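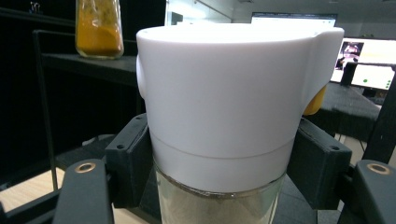 Chapter 3
Dry Goods: Containers, Closures and Storage

When you have finished this chapter you should be able to:

- explain why powdered foods are moved out of their original packaging
- choose a jar and lid to suit a given powder
- fill, label and date a jar correctly
- set up and use a bench for decanting

Key terms: decant, caking, headspace, dispensing lid, free-flowing, first in first out

Introduction

A commercial kitchen may hold 100 different dry ingredients. Most of them arrive in paper, cardboard or soft plastic, which is cheap to transport and easy to print on but does a poor job once it has been opened. A folded paper bag lets in air and moisture. It also lets in pantry moths, which can get through a surprisingly small gap.

This chapter deals with powders: flours, starches, milk powder, ground spices, malt, stock powder and similar goods. Grains and pulses are covered in Chapter 4. Powders need their own chapter because they have a very large surface area for their weight. They take up moisture and odours faster than whole foods do, and they are harder to clean up when spilt.

Caking

Caking is the clumping of a powder that should be free-flowing. It starts when the surface of each particle takes up water and the particles stick where they touch. Sugars and salts in the mixture speed it up. A stock powder left open beside the cooktop can cake in an afternoon, particularly in January, when the air in many coastal kitchens is humid from morning to night.

Caked powder is not always spoiled. Light clumps in cornflour can be sieved out. Milk powder that has caked and changed colour or smell should be thrown out.

Glass or plastic

Clear glass is the usual choice for small and medium quantities. It doesn't hold odours, it can be washed at high temperatures, and the level of the contents can be read from the side. Its drawbacks are weight and breakage. Many kitchens keep glass below shoulder height for this reason and use plastic tubs on the upper shelves.

The powder in a glass jar rarely sits level. After the jar has been tipped or carried it will often lie higher on one side. Settle it with a gentle tap on a folded cloth before you judge how much is left.

Lids

Jar lids for powders fall into two broad groups. Plain lids close the jar and do nothing else. Dispensing lids are taller, and have some means of letting out the contents without the whole lid coming off. Makers differ in how they arrange this. The Branau and Bidetti ranges used in the practical exercises at the end of the chapter have quite different mechanisms, so read the leaflet before you fill either one.

Whatever the lid, check the join between lid and glass. Powder caught there will hold the lid slightly open - wipe the rim with a dry cloth every time you close the jar.

Setting up the bench

Decanting is best done on a clear, dry surface away from the sink and the stove. Bring out one product at a time. Two open bags of white powder on the same bench is how icing sugar ends up in the cornflour jar.

Timber tops are common in home kitchens and teaching rooms. They are suitable for this work if they are smooth and dry, but fine powder settles into the grain, so brush along the grain before you wipe.

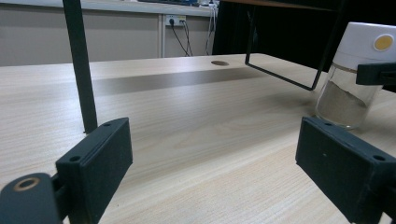

Labelling

Every jar carries the name of the product, the date it was filled and the best-before date from the original packet. Write dates in full, in the form 29/11/2023. Put the label on the glass, as lids get swapped at the sink. If the product contains a listed allergen, that goes on the label as well.

Don't top up a part-full jar. Use what is there, wash and dry the jar, then refill it.

Before you read on

1. List the powders in your own pantry and note which are still in their original packaging.
2. Find one that has caked. Where was it stored?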